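Selling Abroad > Events and Trade Shows
Thread: Is the Stillero seller summit worth it for a tiny shop?

pumpkinledger
Posted 06/01/2026
Okay so I need to talk this through with people who aren't my husband. Stillero is doing a two-day summit for US sellers who want to get onto their overseas site, and the ticket is $565. I sell hand lotion and liquid soap, mostly to gift shops, and last year I shipped 3,000 orders without a single one leaving the country. Part of me thinks this is exactly the push I need, and part of me thinks I'd be paying to sit in a ballroom and hear that the world is a big place.
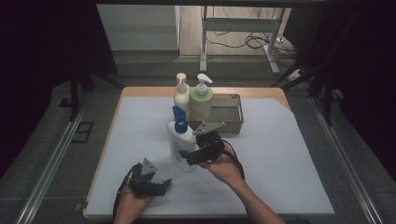

The other thing is the warehouse question. They want you to keep stock with one of their partners (Zillaner is the one they keep emailing me about) and I can't find a plain price list anywhere. Has anybody gone to one of these? Did you come home with anything besides a tote bag?

backdock_ray
I went to the July one. The keynote was a pep talk, skip it and sleep in. The afternoon sessions were good though. I got 12 minutes with someone who knew labeling rules for my category, and she told me my ingredient panel would get bounced. Fixing that before I printed new labels paid for the trip right there.

tallgrass77
Gonna disagree with Ray, sorry! Everything she told you is in the seller guide, which is free. These events exist so the platform can say it signed up a bunch of small American businesses. I went, I signed up, and I had 11 sales in my first year over there. Eleven. The monthly fee ate all of it.

backdock_ray
11 sales is rough, but did you run any ads or translate your listings? Not trying to be snotty, I just know a lot of folks copied their US page over and waited.

tallgrass77
I paid for translation, thank you. No ads. The fee was supposed to cover "featured placement" and I never once saw my stuff featured anywhere. 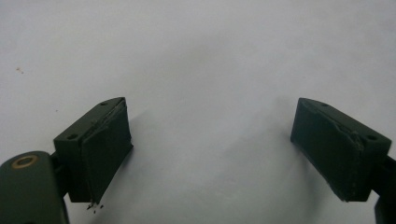 Gripper fingers, spread wide over a white surface.

Anyway, my advice is try Olletti first. Smaller site, no monthly fee, they only take a cut when you sell something. If nobody bites there you've lost an afternoon.

mintcrate
Olletti is fine but payouts are slow, like really slow. On the warehouse thing – I use Admasu and they sent me a full rate sheet the same day I asked. Zillaner made me get on a call, then another call, and I still didn't get a number for returns. Ask about returns! With liquids it's almost never worth shipping them back, so you need to know what they charge to toss them.

pumpkinledger
Oh wow, I hadn't thought about returns at all. Ray, did you have to book that labeling person ahead of time or just walk up?

backdock_ray
Book it. The slots filled up before lunch on day one. And bring your actual label, she wanted to hold it.

pumpkinledger
Okay. I'm writing to Admasu tonight, and I'll put a few soaps on Olletti while I make up my mind. Tallgrass, would you mind messaging me what your monthly fee was? The page just says "contact us" now.

tallgrass77
Sent.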